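We got the keys to a Dovar in May, and I have been insufferable ever since. She's a 13-foot clinker dinghy with tan sails and a bottom that had seen better decades, and she came to us by way of a postcard in the window of the chandlery at Platelden. I rang the number before I'd even finished my chips.

I grew up nowhere near the sea, so everything about small boats still feels like a treat to me. The rope smell! The little bronze rowlocks that squeak no matter what you put on them! I've spent whole evenings reading about centreboard pivots and enjoyed every minute.

The first job was the mooring. Platelden has 78 of them in the inner pool, and ours is right over by the slipway wall, where the mud is softest and the gulls are rudest. It dries out for a good part of every tide, so you learn to read the tables properly or you learn to wade. I've done both. My left welly is still in there somewhere, and if you spot it at low water in the evening, please give it my regards.

Then the varnish. I took the thwarts and the tiller home and went at them with a scraper, then finer and finer paper, and built up the coats with a tin of Gromuvel that the man in the chandlery swore by. It goes on like syrup and it levels beautifully, though you do have to keep the dog out of the room (we failed once, and there's a bit of spaniel in coat three). 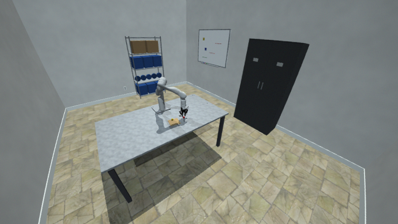 Do you need a licence to sail a small dinghy at Platelden? There's nothing to pass for a boat this size, but you do pay harbour dues at the office by the steps, and ours came to £133 for the season with the mooring included.

I'd say that's money very well spent. On our second trip out we went round the Haddad buoy and back, which doesn't sound like much until you've done it against the ebb with the wind dropping. We had seals! Two of them, following along behind us all the way to the harbour mouth, looking hugely interested in our sandwiches.

She carries up to 60 kilos of gear on top of the crew, according to the old handbook, and we seem determined to test it. Flask, spare flask, bucket, anchor, oilskins, the good biscuits, the dog's lifejacket, the dog.

Next up is the mainsail, which has a tear near the second batten pocket that I've patched with tape for now. I've ordered proper sail thread and a leather palm, and I can't wait to have a go at it on the kitchen floor.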